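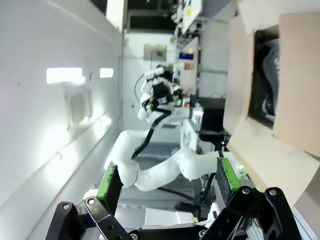 When does the Daltinville yard stop taking trade-in cars? From 30 September, after which all trade-ins go to the Heffernan Road lot.

Pastum Owners' Car Club
Minutes of general meeting, 2024-09-05

Present: Orla Buckley (chair), Cathal Dolan, Jaruwan Ongart, Declan Scanlon
Apologies: Senan Ó Dubhghaill

1. Previous minutes
The July minutes were accepted with one correction. The parts order was for rear brake shoes, not front pads.

2. Trade-ins
Declan reported on his call with Cirora Motors. Members trading in an older Pastum hatch can still use Daltinville until the end of the month. The lot on Heffernan Road is smaller and will want the service book on the day. Cathal asked if the club discount on new tyres carries over. Declan to find out.

3. Timing belts
Jaruwan has had replies from 33 members. More than 30 have the 1.3 motor, and most of those don't know when the belt was last changed. She will put the change interval in the newsletter, with the part number for the tensioner – the old number no longer works at the counter.

4. Spring run
Two routes were discussed. The coast road was preferred, but the roadworks near the bridge may not be finished. Orla to ring the council. Cars to meet at the servo with full tanks, as there is no fuel on the second half.

5. Other business
The club's trolley jack is leaking and needs new seals. Cathal will get a price. Two sets of original hubcaps are for sale – contact Senan.

Registration renewal forms for cars on club plates must be signed before they are lodged. Orla can sign at any meeting.

Meeting closed 8.40 pm. Next meeting at the same venue.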